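Fanaser hand-held gripper kit - trial checklist, Jorville site
24 June 2021

Jaws open and close freely, both hands: OK. Lovely light feel, I must say.
Brackets tight: OK, after a small turn on the left one.
Cables clear of feet: WATCH. They hang over the table edge, and I'd dearly like a clip or two before we sign for the kit.
Table clamp firm: OK.
Cloth pick from the pink bin: OK. Take your time with this one, folks - soft things bunch up.
Rest break every 90 minutes: agreed.

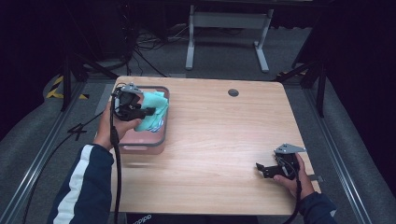
Kasun Samarakoon: Please hold the sign-off until Fanaser quotes us for longer cables, and put me down for the second trial.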